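4. Setting Up a Withdrawal Address List

The address list restricts outgoing transfers from a Tukance wallet to destinations approved in advance. Only the account owner may turn the list on or off. Users with view-only access can read the entries but cannot change them.

Before you begin, update the Jellton signing device to the current firmware and confirm that it is paired with the account.

1. Sign in and open Settings, then Transfers, then Address List.
2. Select Add Address and choose the network.
3. Paste the destination address. Compare the first and last characters with those displayed on the signing device.
4. Enter a label of up to 40 characters.
5. Approve the entry on the signing device.

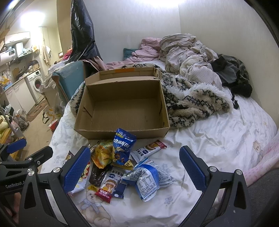 New entries remain in Pending status for 96 hours. During this period the address cannot receive funds, and the account owner may cancel the entry at any time. A list may hold up to 200 addresses, including pending ones.

Note: Editing a label does not restart the waiting period. Changing the network or the address does.

CAUTION: Transfers confirmed on the network cannot be reversed. An address entered for the wrong network may result in permanent loss of funds.

6. When the status changes to Active, send a small test transfer and confirm its receipt.
7. Select Enforce List to block transfers to all other addresses.

If error 81 appears at step 5, disconnect the signing device, reconnect it, and repeat the approval. For recovery of a lost device, see Section 7.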